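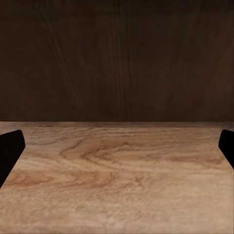 Most of what gets said about wood care is said by somebody with a bottle to sell. We restore and repair furniture in Tumside, we don't make or stock polish, and these are the questions that come in at the shop counter and by email. Take a plain dark brown surface with a soft, matte finish and faint streaks of grain running up and down it. A polish salesman will call that "thirsty." All the look tells you is that it's matte, and plenty of people pay extra for matte. Before buying anything, ask what you think is wrong and whether a bottle could possibly fix it.

# Wood Care: Frequently Asked Questions

## Does wood need to be fed?

No. The tree has been dead a long time and it isn't hungry. On most household furniture there is a layer of lacquer, varnish, shellac or something similar between the wood and the room, and a wipe-on product mostly sits on top of that. It looks richer for a while for the same reason a wet rock looks richer than a dry one.

There is an exception, sort of. Pieces that were finished with oil in the first place do wear thin and can be re-oiled. That's renewing the finish. Nobody should be charging you for nutrition.

## But my table looked great after I used the stuff.

I believe you. The question is how it looked three weeks later, and whether you then bought more. Many of the "lemon" and "orange" oils on the shelf are largely mineral oil with scent added. It fills in fine scratches, adds some shine, and then it evaporates, wipes off or collects dust.

If you like the look and don't mind repeating it, go ahead. Use very little and wipe off all of it.

## Will oil stop wood from cracking in winter?

I doubt it very much. Cracks and open joints come from wood losing moisture to dry indoor air and shrinking while something holds it in place. A thin film of polish does next to nothing about that. What helps is duller:

- Keep good pieces away from heating vents and radiators.
- Keep the humidity in the house reasonably steady.
- Don't move a piece straight from a damp basement to a heated room and expect it to behave.

A cheap humidity gauge will tell you more than any label. Mine has sat on the workshop shelf for 11 years and has saved me from several bad theories.

## Everything in my living room is a different wood. Do I need a different product for each?

You need to know the finish more than the species. A floor, a table and a cabinet in the same room may have three different coatings on them, and the floor's matters most since people walk on it. Ask whoever installed it. If that's you and you've forgotten, use a barely damp cloth until you find out.

Never put furniture polish on a floor. It's slippery, and whoever refinishes the floor later will have some words for you.

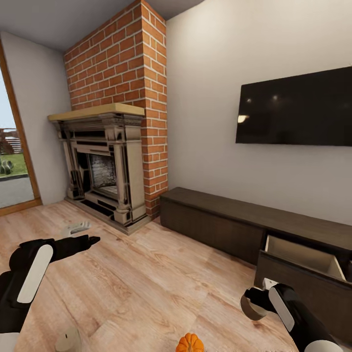
*Wooden floor, red-brick chimney breast, low dark console with a drawer open. One room, several surfaces to look after.*

## How do I find out what finish I have?

Pick a spot that doesn't show, such as the inside of a leg or the underside of an edge. Put a drop of denatured alcohol on a cotton swab, with a window open and no flames nearby, and touch it to the finish. If it goes soft or sticky, it's likely shellac. If nothing happens, try lacquer thinner in a fresh spot. Softening there points to lacquer. If neither does anything, you probably have varnish, polyurethane or a factory coating.

I say "likely" and "probably" on purpose. Old pieces get recoated, sometimes more than once, and a swab only speaks for the top layer. Anybody who tells you the finish from an emailed photo is guessing. So am I when I do it.

## What about furniture near a working fireplace?

Heat and soot are separate problems. Soot on a hard finish usually comes off with a soft cloth and a little mild soap in water, followed by a dry cloth. Soot in raw brick is a mason's question and I'm not going to pretend to answer it.

For heat, put your hand where the furniture stands when the fire has been going for a while. If you wouldn't want to leave your hand there, move the furniture. There is no heat-protecting polish that I'd trust with a bookcase.

## Is the Wuvgate restoring cream any good?

We get this one every month. Jocelyn Cloutier, who does our finishing, tried it on a scrap door from the back of the shop. Half got the cream, half got a damp cloth and a dry buff. The cream half was shinier that afternoon. After a month of being leaned on, stacked against and generally ignored, we couldn't tell which half was which without checking the pencil mark.

One door isn't a laboratory. It did settle whether we'd buy a second jar.

## Can I get a white ring off without a product?

Often, yes. A white ring usually means moisture caught in the finish. Leave it alone for a few days first, because some of them fade. If it's still there, lay a dry cotton cloth over it and go over the cloth with an iron on low, no steam, a few seconds at a time, checking constantly. Stop if anything smells odd or feels tacky.

Black marks are another matter. Those generally mean water got through to the wood and reacted with it, often with some iron involved. You'd have to strip the finish to treat them. Skip the mayonnaise. It's oil and it works about as well as oil does, plus you have mayonnaise on your table.

## Does upholstery next to wood cause damage?

It can. Some vinyls and rubbery backings leave a mark on lacquer where they touch it for months, and a freshly dyed throw can leave color behind. Plain fuzzy fabrics mostly just shed lint into the corners. Soft furnishings also hide things: check the strip of wood behind the sofa once in a while. The wall behind my mother's armchair was a full shade off from the rest before any of us noticed.
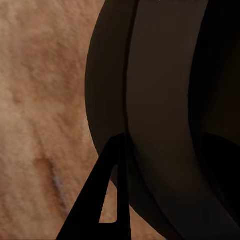
## Why does my dark wood show every speck of dust?

It's dark and dust is pale. I know that isn't the answer people want. Sprays that promise to "repel" dust haven't repelled any that I've seen, and oily ones hang on to it. A soft cloth, slightly damp, folded so you always have a clean side, does the job. Feather dusters move the problem to the next shelf.

A satin or matte surface will show fingerprints less than a glossy one. You can dull a gloss with very fine abrasive, but it's easy to do badly, and on thin modern coatings you can go right through. Try it on something ugly first.

## I was quoted $491 to "rehydrate" a sideboard. Is that fair?

For that word, no. For the work, maybe. Ask what they plan to do and get it in writing: cleaning, filling, a new topcoat, reglued joints. Those are real jobs and take real hours. If the written version still says "rehydrate," keep your money.

Ravinder Petrenko at our front desk will read over a quote if you bring it in. He won't tell you whether the price is right, since he hasn't seen how bad the joints are, but he'll circle the lines that don't mean anything.

## Is beeswax better because it's natural?

Shellac is natural. So is mildew. Wax is fine over a sound finish if you like how it feels, and it takes some of the wear that would otherwise go to the finish itself. It does little against a hot mug or standing water. Put on a thin coat, wait 15 minutes or whatever the tin says, and buff until your arm complains. If it's smeary, you used too much. Most people use too much.

Linseed oil is natural as well, and rags soaked in it can heat up and catch fire by themselves. Spread them out flat outdoors to dry, or put them in water in a lidded metal can. I'm not skeptical about that one at all.

## Which edges should I worry about?

The lower ones, and the ones you touch. Front edges of shelves, the rounded lip under a top, drawer fronts around the pull. A coating tends to be thinnest over a corner, and it gets the most rubbing there. A warmer tone along an edge may mean wear, or it may just be how light falls on the curve. Run a clean finger over it before deciding. If it feels the same as the flat part beside it, I'd leave it be.

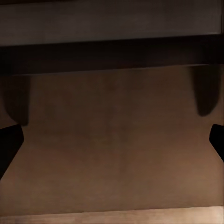 *Very dark brown, with a slightly warmer tone along the bottom edge. Color by itself doesn't prove wear.*

## Does sandpaper grit matter that much?

Yes, and this is where do-it-yourself jobs go off the rails. Someone starts at 80 on a veneered top because the old finish is stubborn, and then there isn't any veneer. On anything veneered - and a lot of furniture is - I'd reach for a chemical stripper, or for the phone.

## So what do you keep at home?

Cotton cloths, mild dish soap, one tin of paste wax from Laitinen that is still mostly full, and felt pads for under the lamps. Replace the pads when they go flat.

## Do you give talks?

Jocelyn does one each September at the Skarkham library. Bring a drawer or a chair leg if you want the finish tested. Please don't bring the whole sideboard.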